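A Sunday at the Iklow furniture mill

Mar 11, 2018

I had been meaning to get to the Iklow open day for years, and every year something came up. This time Gemma Bellini called me on Friday night and said she was driving whether I came or not, so I set the alarm and packed a thermos.

It's a long brick building by the river, a lot bigger than it looks from the road. They've been making sofas and armchairs in there for 40 years, and before that it was a sock factory (you can still see the hooks in the ceiling where the belts ran). Parking was in a muddy field and I wore the wrong shoes. Gemma wore boots and was very smug about it all morning.

We got put in the 10 o'clock group with a retired couple, a bunch of design students and a man with a tape measure who I think was there strictly to buy something. Our guide was Birutė Kuusk, who runs the cutting room. She talks fast and walks faster, and I loved her right away.

First stop was the frame shop. It smells wonderful in there, like a pencil sharpener the size of a barn! The frames are beech, glued and doweled, and she let us stand on one. The man with the tape measure jumped on it. It held. Then we went upstairs to the springs, all tied by hand with eight knots each, and one of the students got to try a knot and made a terrible mess of it. I didn't volunteer, having seen her face.

The cutting room was my favorite. Rolls of fabric up to the ceiling, and a big table with the hides laid out for marking. Birutė showed us how they chalk around the scars and tick bites and how much leather gets wasted on a single armchair, and I felt a little sick about the price and then a little better about it. They stock 591 fabrics. I touched as many as I could before we got moved along. There's a wool called Wiriya, sort of a mossy green, that I would happily wear as a coat.

Lunch was in the canteen – soup, bread and a very good poppy seed cake, all for 7 dollars. The line was long but it moved. We shared a table with Karthik Gazi, who reupholsters old theater seats for a living and had driven three hours to look at webbing. He told us to never, ever buy a sofa without flipping it over first, and Gemma wrote that on her napkin. 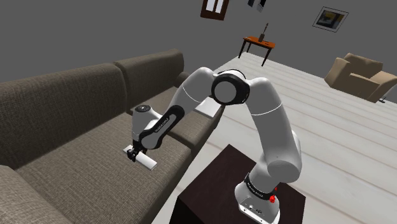

After lunch you're free to wander the showroom, and this is where I got into trouble. I sat on everything. The Cuten is the one they push, very low and deep, and I sank into it and couldn't get out without rolling sideways. Gorgeous, but I have knees to think of. Gemma liked a stiff little two-seater that felt like a church pew to me. We argued over seat height for a good 20 minutes and then flipped the thing over, as instructed, and got a look from the salesman.

They also have a remnant room, cash only, and I came out with enough of that mossy wool for two cushions. I have no idea how to make a cushion. Gemma says her sister does.

If you go, book the early group, because by two o'clock the stairs were packed and the cake was gone. The next open day is in December, and they'll be doing the one with the leather workshop, where you get to stitch your own key ring. I've already put our names down. Boots this time.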